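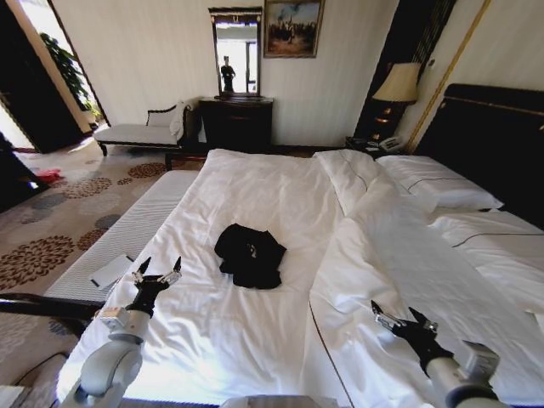 *Figure 1. Double bed with white linens in a hotel room.*

# Washing less: bed linen and water use in small hotels in Flovport

Project report, second-year course in Tourism and Environment

## 1. Introduction

When we began this project in December, our first idea was to study food waste in hotels. After two visits we changed the topic to laundry. Hotel managers talked about it a lot, and they had papers to show us - bills, delivery notes and water readings. For food waste there was almost nothing written down.

Our question is simple: how much can a small hotel reduce its laundry if the sheets are not changed every day for guests who stay more than one night? We also wanted to know what the guests and the housekeeping staff think about such a change.

## 2. Background

Flovport is a small harbor town with many guests in summer and few in winter. Most hotels here do not have their own washing machines for bed linen. They send it to Kashyap, a laundry company on the road to the old harbor. Towels are sometimes washed in the hotel, but sheets and duvet covers almost never.

White linen is the normal choice in the hotels we visited. The managers gave the same explanation: it can be washed hot, it can be bleached, and all pieces can be mixed together. The weak side is that every stain is visible. Makeup, coffee and dark clothes that lose their color are the usual problems. A stained sheet is washed a second time, and if the stain stays, the sheet is cut into cleaning cloths.

## 3. Method

We worked mainly with one hotel, the Staron. It was chosen because the manager keeps a laundry notebook by hand, with one line for every bag that leaves the building. We copied the lines for two periods of equal length. In the first period sheets were changed daily. In the second period they were changed every third day, or earlier if the guest put a card on the pillow.

We also used a short paper questionnaire, which was left at the reception desk. We received 228 answers. The housekeeping staff did not fill in the form. We spoke with them in the break room at 2 p.m., when the morning rooms were finished.

## 4. Results

### 4.1 Amount of linen

In the first period the Staron sent 3000 pieces of bed linen to the laundry. In the second period it sent 2000 pieces. The number of guest nights was nearly the same, so we believe that most of the difference comes from the new rule. A part of it can come from longer stays in the second period, and we could not separate these two effects.

Pillowcases went down less than sheets. The staff explained that they often change a pillowcase even when the card is not used, if it does not look fresh. This was their own decision and the manager accepted it.

### 4.2 Guests

Most guests who answered were satisfied with the new rule. Over 300 forms were printed, so many guests did not answer at all, and we must be careful. A person who does not care about sheets will probably not write about them either.

The most common complaint was about the card. It was placed under the telephone and several guests did not find it. Some wrote that they wanted clean sheets but did not know how to ask. The hotel later moved the card to the bedside table.

### 4.3 Staff

The staff told us that a room with unchanged sheets is faster to clean, but the time they save is smaller than we expected. The bed must still be made, and personal things on it are a difficulty. The rule in the Staron is that clothes left on a bed are folded and put on the chair, and nothing is moved from the bedside table.

## 5. Transport

We did not plan to study transport, but it came up in the laundry notebook. When there are fewer bags, the van from Kashyap drives half empty. The manager asked Bikeo, a local cargo bike service, if they could carry the smaller deliveries in winter. They tried it for a short time. Dry linen was fine, but the bags of used linen were too heavy for the hill behind the station, and the test was stopped. We think it could work for towels only.

## 6. Limits of the work

- Only one hotel was studied in detail.
- The two periods were in different months.
- Water use was not measured at the laundry, so we can report pieces of linen but not liters.

## 7. Recommendations

We suggest that the Staron keeps the three-day rule and prints the card in larger letters and in more languages. Other hotels in Flovport could begin with the laundry notebook, even before they change any rule. For a next student group, the most useful step would be to ask Kashyap for water readings per load. We sent our request too late and the answer came after the report was finished.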